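Soft toys: sorting, washing and storing

Soft toys take up more room than almost anything else in a child's bedroom, and they hold dust in a way that hard toys don't. Twice a year is enough for a proper sort. We do ours in September, when the summer bedding comes off, and again after Christmas.

Sorting

Empty everything out on to the bed. The floor will do, but a bed saves your knees and you can gather up the sheet afterwards with all the fluff and crumbs in it. Keep the child's current favourites out of the sort altogether. Go through the rest by condition first: sound, needs mending, past saving. Size and type can wait until you come to pack.

Check the seams by running a thumb along them with a little pressure. The usual weak places are under the arms, round the neck and wherever an ear or tail has been sewn on. A seam that is only just opening takes five minutes to close with a ladder stitch and a doubled thread. Eyes and noses should be tugged firmly. If one moves, the toy goes in the mending pile and stays away from babies until it is fixed.

Boxes

Any cardboard box will do for sorting, and one with a torn rim is fine for that job. For storage over several months use a box with a whole lid, or a cotton bag. Plastic tubs keep moths out but they also keep damp in, so only use them for toys that have been dry for a full day. Stand the toys upright in the box where you can. They keep their shape better, and a child looking for one toy can find it by the top of its head without tipping the lot out.
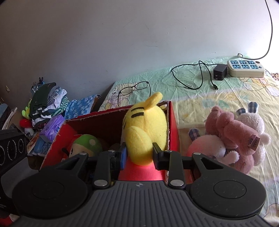 Euan Ogilvie writes that he gave up on boxes after one winter in the loft. The cardboard drew damp from the boards and everything in it smelt until spring, washing or no washing. He now uses old pillowcases tied at the neck and hung from a rail, and says they go through the machine with the toys still inside.

The pillowcase is a good method for anything small. Cardboard should in any case be kept off a cold floor, on a shelf or a couple of battens.

Washing

Read the label. If it has gone, test a hidden patch with a damp white cloth, and if colour comes off, clean the surface only. Reds and strong pinks are the ones to watch, particularly where they are sewn next to something pale.

Machine wash on a cool, gentle cycle with half the usual detergent. Squeeze the water out in a towel and don't wring. Pull limbs and ears back into line while the toy is still wet, then dry it flat or in a net. Hanging by the ears stretches them. Toys with a sound box or a battery pack must not go in the machine.

For a toy that only smells stale, shake it in a bag with two tablespoons of bicarbonate of soda, leave it for an hour and brush it off outdoors.

Passing on

Ask before you take a bagful anywhere, as many charity shops want to see a safety label sewn into the seam. Animal shelters are sometimes glad of old ones for dog beds, with the eyes and buttons cut off first.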